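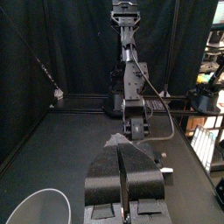
Dois braços, uma mesa escura e um pote translúcido no canto. Vista do punho 🤖

Fio sobre uma pergunta que me fazem em todo almoço de família: afinal, quando é que o robô vai lavar a louça?

Resposta curta: ainda não. Resposta longa: estamos num momento MUITO divertido dessa história, e eu queria contar por quê.

Dobrar pano, guardar pote, fechar tampa. Para a gente é automático. Para uma garra de dois dedos, cada uma dessas coisas é um problema de pesquisa inteiro. Pote translúcido, então, é um clássico – a câmera enxerga a mesa através dele e a borda vira um risquinho claro.

Reparem na ponta da garra: é cinza e mais fosca que o resto. Ponta de dedo é assunto sério! Conheço gente que discute material de ponta por 2 horas sem parar para o café.

A Hinata Sekiguchi me disse uma vez que prefere ver 1000 tentativas feias a um vídeo bonito. Concordo demais. O vídeo bonito mostra a vez que deu certo, e eu quero saber das outras.

No chão de loja a conversa muda um pouco. Caixa do mesmo tamanho, prateleira na mesma altura, luz constante: aí já dá para sonhar mais perto. Cozinha de verdade tem criança, gato e uma gaveta que emperra.

E o segundo braço? Adoro essa parte. Abrir um pote com uma mão só é chato até para nós, tentem aí – um segura, o outro gira.

O Aarne Ojala perguntou se eu compraria um para casa hoje. Hoje não, Aarne. Mas passaria 30 dias seguidos vendo um tentar tampar pote, feliz da vida.

Me contem: qual tarefa vocês entregariam primeiro? Eu voto em parear meia.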